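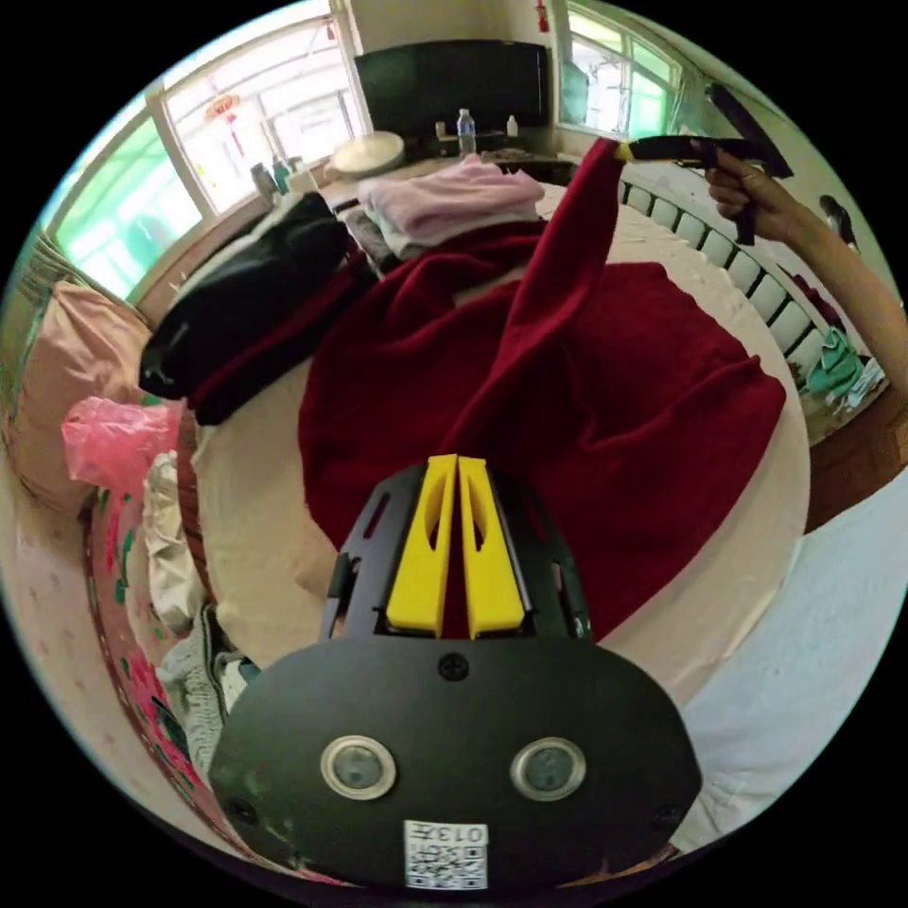 Most of what gets said about washing fleece comes from people selling something to wash it with. I have answered the questions I get most, and where I don't know, I say so. Fleece is usually polyester, the knit is brushed to make it fluffy, and the fluff is what you are trying to keep. Spread it flat on something pale, the way the dark red one is spread over the cream-colored sheet, and you will find the lint and pilled spots a lot faster than you would on a hanger.

Do I need a special fleece detergent?

I doubt it. I compared the back of a fancy bottle from the outdoor store in Kerkport with my regular liquid and the lists were nearly the same. Use less than the cap tells you. The cap was designed by people who sell detergent.

Is fabric softener bad for fleece?

Probably, if you use it every time. It leaves a coating, and coated fleece goes flat and a bit greasy. People write to tell me theirs is fine after years of softener. Maybe so. I'd skip it anyway and save the money.

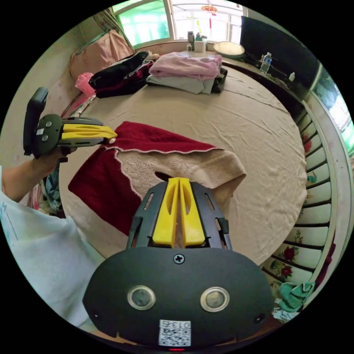 A loose white sleeve, on the left.

What temperature?

Cold or warm. Hot water and a hot dryer are what I blame for most of the matted jackets I see. Jirayu Onsri disagrees with me and washes everything hot, and says his are no worse for it. I have seen them and they are worse.

Do filter bags stop the fibers going down the drain?

They catch some. How much depends on whose test you read, and a lot of those tests are paid for by whoever makes the bag. The $49 one I bought in June does collect a little gray fuzz in the corners. I can't tell you what it misses, and neither can the box.
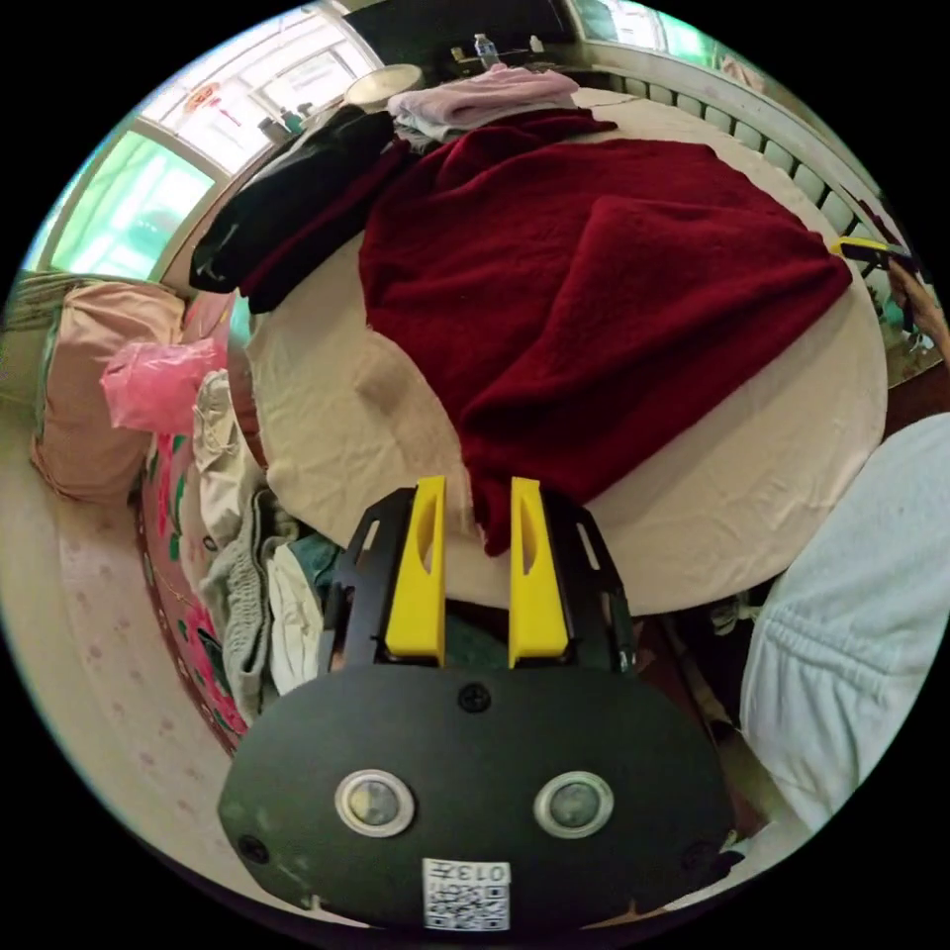
Yellow fingers on a slotted black frame.

Can pilling be fixed?

Partly. A cheap fabric shaver takes the pills off, along with a little fleece each time. Turn the garment inside out before washing, zip it up, and keep it away from jeans and towels. "Anti-pill" on a tag tells you very little – I have two of those and both have pilled.

Is heavier fleece better?

Heavier is warmer in still air. It also dries slower. A 300-weight jacket is too much for most people in Stirville for most of the winter, and stores like to sell it because it costs more.
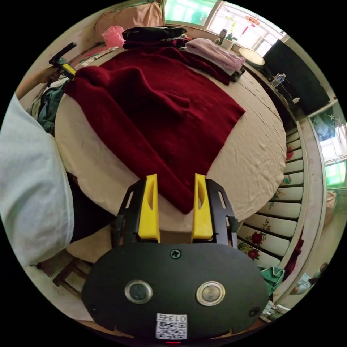 A thin one under a windbreaker does the same job on a breezy day, and you can take half of it off on the bus. If you already own the thick one, wear it. Just don't buy a second for the label.

How long in the dryer?

On low, 20 minutes, then hang it up. If the cuffs are still damp they will dry on their own.

Does freezing it get rid of odors?

I tried it. Cold smelly fleece, then warm smelly fleece. Wash it.

Answers by Kamonchanok Srisuk. Last updated Wednesday, September 13, 2023.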